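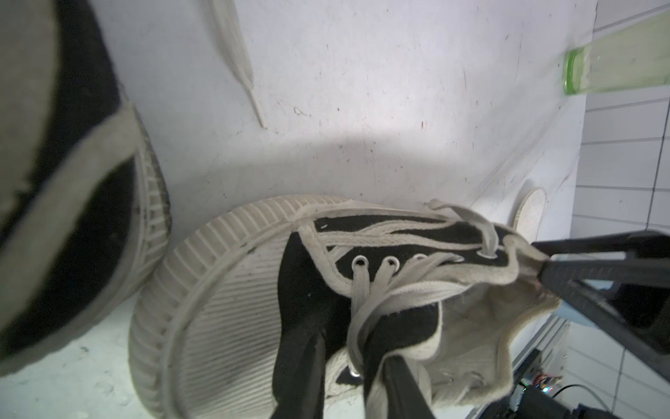

Canvas Shoe Repair and Cleaning
Group report by Pirjo Halonen and Yevhen Tkachenko

Our topic was whether worn canvas sneakers can be made fit to wear again at home for less than the price of a new pair. We worked on black and white shoes with rubber soles, as their dirt shows up well.

Method
We took the laces out and soaked them for 4 hours in warm water with laundry soap. The rubber was scrubbed with baking soda paste and an old toothbrush, working along the grooves. The canvas was only dabbed with a damp cloth. Frayed edges at the collar were trimmed and whip-stitched using cotton thread from a Kitport sewing kit.

Results
Smudges on the flat part of the sole came off in one go. The ridges around the rim took 3 rounds and stayed a bit grey. The laces came up lighter but not their original colour. Stitching the collar was the slowest job, and Yevhen had to redo one side where the lining had bunched up.

Costs
We spent $14 on supplies, with plenty of soda and thread left over.

Changes for next time
Pin the lining flat before sewing. Stuff the shoes with newspaper while they dry.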